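4. Recording a demo by remote control (sim)

Read section 3 first if the controller isn't paired yet. Landcombe table scene, mug and two dishes.
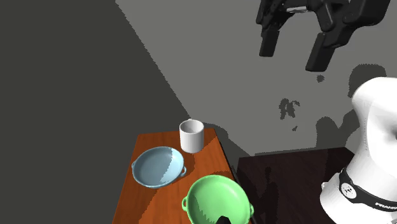

Before you start: fingers open, arm up and clear of the table. If the arm loads low, hit Home and wait.

4.1 Open Kurkari, pick the Landcombe scene, set your operator name. Real name please, not "test".

4.2 Squeeze the grip button to take control. Arm follows your hand only while its held. Let go = arm stops.

4.3 Set motion scale to 100. New people start lower, its in the side menu.

4.4 Press Record. Wait for the beep, then move.

4.5 Bring the gripper over the white mug. Come down straight, fingers either side of the wall or right around the body — both count as a good grasp. Close.

4.6 Lift, carry to the blue dish, lower, open. Back off upward before going sideways.

4.7 Press Stop. Mark it Keep or Toss. Dropped mug = Toss, even if you got it back after.

NOTE: Long pauses hurt the training more than a wobbly path. If you get stuck for more than 2 seconds, toss it and go again.

NOTE: Leave the green dish alone in this task. Bumped it? Toss.

CAUTION: Don't reset the scene while recording. File gets written but teh last part is junk. Ezekiel Tran lost a whole morning of demos this way in March.

4.8 Quota is 200 kept demos per operator. Upload at the end of your shift, not after each one — Feder chokes on small uploads.

Replay looks jumpy? See 6.2. Controller drift, ask Huguette Penner (not Huguette MacDonald, she does the real arms).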